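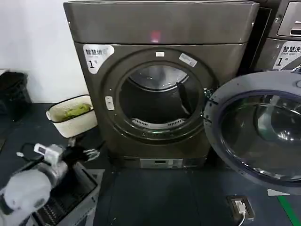 Infusion pump alarm, overnight feeds — still open

Hi, Myrtle Pennington again, same ticket. I'm the one looking after my husband at home since his stroke, and he gets his feeds through a tube at night on the Drovton pump you sent us. I wrote in January about the "line blocked" alarm and was told to swap the tubing. Did that, twice now, no change.

What happens: I start him at 11 pm, 700 ml in the bag, and it runs fine until 2 am or so. Then it beeps, I get up, I check for kinks (never any), I press resume, and it goes another 15 minutes before it starts up again. By breakfast there's still a good bit left in the bag and we're both wrecked.

Tried so far:
- new tubing, both sets from the Brumenwood clinic box
- flushed with warm water before starting, like the nurse showed me
- pump on the nightstand, then on the pole
- running it on battery, unplugged — same beeping

The daytime feed on the same pump is no trouble at all, so I'm wondering if it's how he lies. He rolls onto his left side once he's properly asleep and I can't very well stop him!

Update: Catalina Insaurralde from your office called, very kind, and had me read her the alarm history. She wants me to raise the pole and try the longer tubing with the soft clamp. It's coming by mail. She's also asking his dietitian whether we could slow the rate a little.

Please don't close this one yet. Last time it got closed while I was still waiting on the tubing.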